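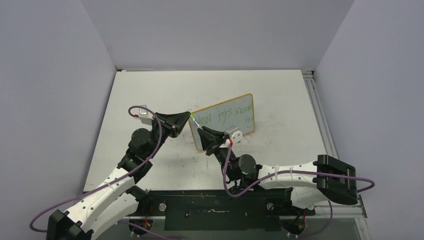
*The white table at Lindbridge*

**Wanted: 20 playtesters for Vorik, a board game about running a very small ferry company**

Hi! I'm Orhun, and I've been making a board game for longer than I'd like to admit. It's called Vorik, after the made-up island the ferries go to, and it has finally reached the point where my friends and family are no use to me any more. They know all the tricks. My sister can win it while cooking dinner. So I need some new people who've never seen it before, and I'm hoping a few of them might be you.

I'm looking for 20 people to come and play over the winter. Each person does three sessions, spaced out over a couple of months, and you'll be with the same group of four or five each time so you can get properly competitive with each other. Sessions start at 6.30 pm and we're packed up by 9.30. If your group finishes early you can go home early, or you can stay and play something that somebody else designed (there's a shelf).

### What the game is like

You each own one leaky ferry and a bit of debt. You pick up passengers, goats, mail and the odd piano, and you try to get them across to Vorik before the weather turns. There are 121 cards in the box at the moment and I'd love that number to go down. A full game takes a bit under two hours with four people, though we had one in January that went on so long we called it at the kettle and split the points.

The drawings are by Drahomíra Štefanec, who is far too good for me and has done every single goat differently. Some of the cards still have my biro sketches on them while she catches up. You'll be able to tell which ones.

It's not a hard game to learn. There's some adding up, a bit of bluffing and a fair amount of looking at the person next to you and wondering if they're holding the storm card. If you've played anything more involved than Snakes and Ladders you'll be fine, and if you haven't I'm still keen to hear from you! Half the rulebook was written for people who already play this sort of thing, and I want to know where it loses everyone else.

### Who I'm after

- Anyone 16 or over (under 18s, please get a parent to email me first)
- A mix of keen gamers and people who get a game out once a year at the beach house
- People who can make it to all three sessions. I know life happens, but a group of five that turns into a group of two is pretty grim for the two
- At least a few people who are colour-blind. The ferry colours are red, green, brown and grey right now and I suspect that was a silly choice
- Readers who have English as a second or third language - I'd like to know which cards are confusing

You don't need to be a good loser, but please don't flip anything.

### What you'd be doing

At the first session I'll hand your group the rulebook and then keep my mouth shut. This is the hard part for me. You read it, you set up, you play, and I sit off to the side writing notes. If you get a rule wrong I won't jump in, so don't look at me for help, I'll just go pink.

For the second one I'll have changed some things, and I'll teach it to you out loud. The third is the one where I ask you to try to break it. Hoard all the goats. Never leave port. Team up against whoever won last time. There's a short form at the end of each night, one page, and blunt is good. "I was bored from the second storm onwards" is worth more to me than "lots of fun".

### What you get

I can't pay a proper wage, which I'm sorry about, but there's a $20 grocery voucher per session, dinner (usually pizza or a big pot of dhal, tell me what you can't eat), tea and coffee, your name in the rulebook if you want it there, and a copy of the finished game whenever it gets printed. I've been quoted a run of 610 copies, so there'll be one for you.

### Getting there

We play at Lindbridge, on the Inthanon Road side. There's free parking in the street after 6 pm and the bus stops at the corner. No steps at the entrance, and the toilets are accessible. It does get chilly in there at night, so bring a jumper.

### How to put your hand up

Send me an email at orhun@vorikgame.example with:

1. Your name and which evenings you're usually free
2. The last game you played and whether you liked it
3. Any food or access stuff I should know about
4. If you're coming with a friend, their name too. I might split you up for the third session, sorry in advance!

I'll write back to everyone, even if the groups are full. Couples and flatmates are very welcome.

Cheers,
Orhun Eren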